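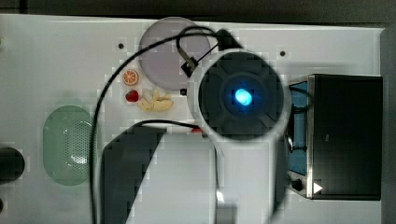 Play kitchen table opens at Vulline toy library

Prirkham, May 2, 2025

Children in Prirkham can get cooking from next week. Vulline toy library has finished setting out its new pretend kitchen, in the back half of the Bouazza Rooms, and doors open Tuesday at half past nine.

A plate, bowls, a colander, a pot with a long green handle, toy fruit. A toaster oven too, with two black knobs on the front. All of it on one big white table, so children can get at it from more than one side.

The money, £400, came from a spring raffle and a cake stall at Grerkum market. Zineb Fahmy, who runs the library, said most of it went on the table. "We looked at those all-in-one kitchen units, the ones with a hob and a little tap. Lovely, but two children and it's full. Then there's elbows." A table was cheaper and leaves the choice of what goes on it open.

The old kitchen corner shut in the winter after its cupboard door came off for the third time. Parents have been asking about it ever since. It was easily the busiest part of the room, Fahmy said, busier than the trains even.
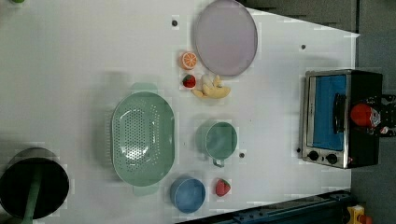 Lunch in the making: lilac plate, green colander and two strawberries on the new table.

The toy food was picked with a bit of argument. Brahim Ouali, who does the Thursday session, wanted things children would know from home, and wanted them to be easy to tell apart. So an orange slice, strawberries, something yellow. No burgers for now. He would like bread. "You can't have a toaster oven and no bread, I've been told this by a four year old."

The colours are quiet on purpose, he said - lilac for the plate, soft greens, a blue bowl. The last lot was all bright plastic from about a dozen different sets and looked a mess by ten in the morning. The strawberries stand out a mile against the white.

Daiane Assunção has a son, aged three, who was at a try-out session for member families last month. He put the strawberry in the colander, took it out, put it on the plate, gave it to her, asked for it back. Forty minutes of that. "I drank a whole coffee. Hot." She has put her name down for the Tuesday.

Her one grumble was the door. The Bouazza Rooms has a step at the front and a double buggy wont go over it without help. Fahmy said there is a flat way in round the side, past the bike rack, and a sign is going up before Tuesday so people stop missing it.

Vulline made 3365 loans last year, mostly puzzles, ride-ons and dressing up. The kitchen things are not for loan and stay in the room. Several people have asked already. There is a seperate box of tea set pieces that can go home for a fortnight, in the usual way, ask at the desk.

Nuanchan Bunnag, a childminder on the Grerkum road, brings up to three children at a time and said she would be using it a lot. Hers like to sort before they cook. All the round things first, then the fruit, then an argument. She was pleased there were two strawberries. "One strawberry is a problem. Two is fine, two you can share."

She did ask for spoons. Fahmy has written down spoons.

Washing up is real, by the way. Everything gets wiped after each session and the fruit goes in a bowl of soapy water on Fridays. Szu-yu Tse, who looks after the sets, keeps a card with what belongs on the table so it can all go back afterwards, and asks parents to have a quick look in pockets and under the buggy before leaving. The old kitchen lost an egg a month.

Tse would also like to hear from anyone with a small table cloth they don't want, checked if possible. Drop it at the desk, any session.

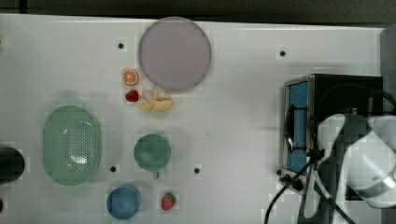 Times and places

Tuesdays, 9.30 to 11.30, and Thursdays, 1 to 3. Up to 19 children a session, under fives, adult stays with them. Older brothers and sisters welcome in the holidays.

No booking for members after the first week. For the opening Tuesday please put your name down at the desk or ring, there were seven places left when we went to press.

Members free. Non members £2 a family, which includes a drink and a biscuit. Joining costs £12 a year and you can do it on the day.

The library is at the Bouazza Rooms, Prirkham, side entrance for buggies. Street parking is free for an hour, after that use the car park behind the baths.

Spare toy bread can be handed in at any session, marked for Brahim.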